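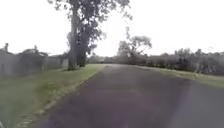

*An unmarked asphalt road with a concrete edging strip along the left side.*

# Keeping Road Dirt Out of the House

Wasilewska Household Advice Service
Revised 9 November 2018

Most of the grit found on a kitchen floor comes in on shoes, wheels, and pets. Residents who live along paved lanes and long driveways will find that a few changes at the entrance reduce the work needed in every other room. The guidance on this page applies to houses, ground-floor apartments, and attached workshops. It replaces the leaflet issued in June.

## Mats

Two mats are better than one. Place a coarse scraper mat outside the door and an absorbent mat inside it. The inside mat should be long enough for an adult to take two full steps before reaching the floor. Short decorative mats catch very little and tend to slide.

Shake both mats outdoors once a week, away from the door and downwind of any open window. Vacuum the inside mat on both faces. Fine sand works through the backing and scratches the floor underneath, and many households first notice this as a dull rectangle in the finish.

Rubber-backed mats should not be left permanently on vinyl flooring. The backing can leave a yellow stain that no household cleaner will remove. Use a mat labeled as safe for vinyl, and lift it to dry after rain.

## Shoes and Boots

Provide a tray for wet footwear. A shallow baking pan that is no longer used for food will serve, lined with a layer of washed pebbles so that soles sit above the water. Empty the tray before it smells.

Dried mud is easier to remove than wet mud. Leave boots until the mud has turned pale, then knock the heels together outdoors and brush the tread with an old dish brush. Mark the brush clearly so that it does not return to the sink.

Stuff damp leather boots with newspaper and keep them away from radiators and stoves. Change the paper after the first few hours.

## Tar Spots

Small tar spots on shoe soles should be hardened with an ice cube held in a plastic bag, then lifted with the edge of a wooden spatula. Any remaining film may be rubbed with a little cooking oil on a paper towel and washed off with dish soap. Test the oil on a hidden area of fabric or suede before use — it may leave a mark of its own.

Do not use gasoline or lighter fluid indoors.

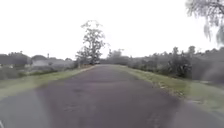

*Reading time: 4 minutes (700 words)*

## The Path to the Door

Sweep toward the grass in dry weather and toward a collection point in wet weather. Wet grit pushed into a lawn forms a crust along the edge, and the next heavy rain returns it to the pavement. A stiff push broom is suitable for asphalt and concrete. For brick, use a softer broom to protect the joints.

Trim grass edges before sweeping. Clippings left on the pavement stick to soles and stain light carpet.

Leaves should be removed before they break down. Once they have become slippery, use a flat shovel first and a broom afterward.

## Hard Floors

Dry cleaning comes before wet cleaning. Vacuum or dust-mop the floor completely, including the corners behind the door, before any water is used. A mop applied to a gritty floor spreads the grit and leaves gray streaks when it dries.

For sealed tile and vinyl, add one small capful of mild dish soap to a bucket of warm water. More soap leaves a sticky film that holds dirt. Change the water when the mop head can no longer be seen through it. Sealed wood should be cleaned with a well-wrung cloth and dried at once.

## Workshop Entrances

Where a workshop opens onto the house, keep a separate pair of shoes on each side of the door. Metal filings are sharper than sand and will cut into a soft floor finish. Sweep them up with a brush and pan, and wear gloves.

A strip of brush seal along the bottom of the door keeps out leaves and dust. Cut it slightly long, fit it, and trim it in place.

## Related Pages

- Neltum: washing and storing mops
- Kolel: stain removal for carpet and upholstery
- Wemow: lawn edges and garden paths

Printed copies are available on request from the advice desk. Please state whether large print is needed.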